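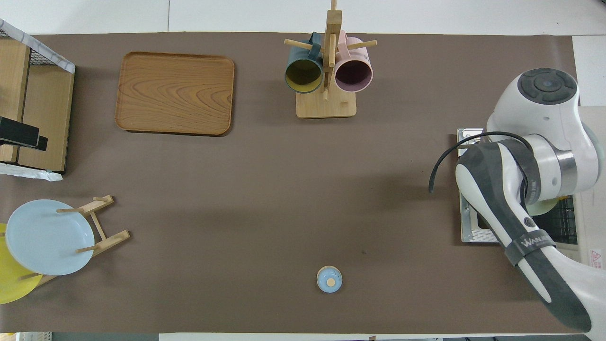 Mug tree, tray and plate rack on the brown mat, arm on the right.

Teaching an arm to hang mugs: hand guiding or remote control?
Posted by cuvport_dan in Robot Arms > Teaching and Demonstrations

I'm trying to teach a single arm to do small kitchen jobs on a table. The one I care about right now is taking a mug and hanging it by the handle on one of the two pegs of a wooden mug tree. After that I want plates into the wooden rack, and later the lid off the little light-blue container.

So far I have recorded 19 demonstrations of the mug job by hand guiding. I put the arm in free mode, hold it near the wrist and walk it through the whole thing. Then I train on the recordings overnight. The trained arm gets to the mug fine and closes on it fine. At the tree it goes wrong nearly every time. Either it stops short of the peg and lets go, or it pushes the mug into the center post and the tree tips.

A friend who has a Loko controller says hand guiding is the problem and I should drive the arm remotely and record that. I tried his for one evening and was terrible at it. A mug that takes me a few seconds by hand took most of a minute, with a lot of stopping.

What I want to know:
Is remote control worth the trouble for a job like this, or do I just need more recordings?
If I switch, can I keep the 19 I have?
Should I move the tree between recordings? I've been leaving it in one place near the top of the mat so that at least something stays constant.

I train on the overhead camera and the joint positions. There is no force sensor.

Jeanie Haldane
Marked as accepted

You are training on the overhead camera, so think about what that camera saw while you were hand guiding. It saw your hands and forearms over the arm and probably over the tree at the moment the handle met the peg. When the arm runs by itself there are no hands in the view. The training has learned from pictures it will never get again, and the worst of them come at the tree, where you lean in the most. That fits what you describe. It does all right at the mug and falls apart at the peg.

Remote control fixes that. You stand back from the table and the camera sees only the arm and the dishes. It also means every motion in the recording is one the motors made. With hand guiding you can bend the arm slightly and feel the handle drop over the peg through your fingers, and none of that feel gets recorded.

You will be slow at first. Most people are. What helped me:

Practice without recording until you can do 10 in a row with no drops. Throw nothing at the training until then.
Look at the camera view on a screen while you drive, and keep your eyes off the table. If you can't tell from the screen whether the handle is lined up, the arm can't either, and you need a second camera. From straight overhead it is very hard to judge the height of a peg. I would add one low and to the side, looking along the tabletop at the tree.
Set the speed scaling down for the last part. I use a foot pedal for this.
Don't pause in midair to think. Long pauses get learned, and you end up with an arm that hovers. Trim them out or redo the take.

On the old recordings, you can reuse the joint positions. Play each one back on the arm with nobody near the table, with the mug, tree and everything else set out as they were, and record the camera fresh. Keep the ones where the mug ends up on the peg and delete the rest. I would expect to lose a few.

Move the tree. Only a little at first, a couple of inches and a small turn, and mark the spots with tape so that you can set them up again for testing. If it never moves, the arm learns a place in the air and ignores the tree. Swap which peg you use, too, but do all of one peg before you mix them or it may split the difference and head for the post.

Weight the base of the tree while you practice. Use museum putty or a clamp.

stundex_user
I have 2,000 recordings on mine and it still drops things. Just get more data. Hand guiding is fine if you wear sleeves the color of the mat.

Chauvin Bench

I agree with Jeanie on most of it, but I would not give up hand guiding for the plates. Sliding a plate between the pegs of a rack is mostly a matter of wrist angle, and I get much smoother paths by hand. I guide it once, play it back with the camera running, and fix the end of the path with the remote if it is off. It takes twice as long per recording, but I need fewer.

For the lid, use the remote. Round knobs that small are easy to miss by hand too, and you want the small corrections in the recording.

One more thing. Check where your cable goes before you start playing back old paths. Mine caught on a mug handle during a replay and took the whole tree with it. I lost 4 mugs that way in August before I tied the cable down.

Comment from cuvport_dan

Replayed the old ones last night. 10 of them ended with the mug on the peg. Side camera is going up next, and I've borrowed the Loko again to practice. Will try the plates by hand the way Chauvin Bench does it.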